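4. Preparing the Button Tray

The Elano button set is used on a flat tray with a raised rim. Before you begin, read the whole section one time. The work takes up to 55 minutes, and most of it is waiting for the adhesive pads.

4.1 Wipe the tray with a soft cloth and a little dish soap. Dry it completely, also in the corners.

4.2 Put the tray on the table with the long side toward you. Check that it does not rock.

4.3 Stick one Brakex pad under each button base. Press for 60 seconds.

Note: Do not take off the second paper of the pad until you are sure about the place of the button. The pads hold strongly and can be used only one time.

4.4 Set the buttons on the tray and try the distances with your open hand. Each cap must be reached without touching its neighbor. 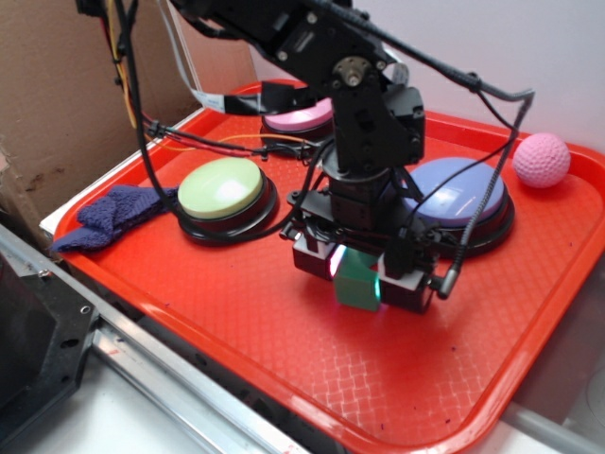 Button positions are free, and the set has no first or last button. Choose the order of colors which is easy for your users to remember, and write it on the card in the box. On a red tray with a diamond texture, the black circular bases are easy to see, but small dirt is also visible – wipe it away before you fix the pads. The green and purple caps should not be exchanged after fixing.

4.5 Remove the second paper, lower the base straight down and press again.

Caution: Do not lift the tray by a button. Carry it with two hands by the rim.

4.6 Place the small cubes in the tray only when all pads are fixed. Cubes are a choking danger for young children.

If a pad comes loose, order part 74 from Adomaitis, Trovthorpe. Glue from a tube is not permitted – it damages the base.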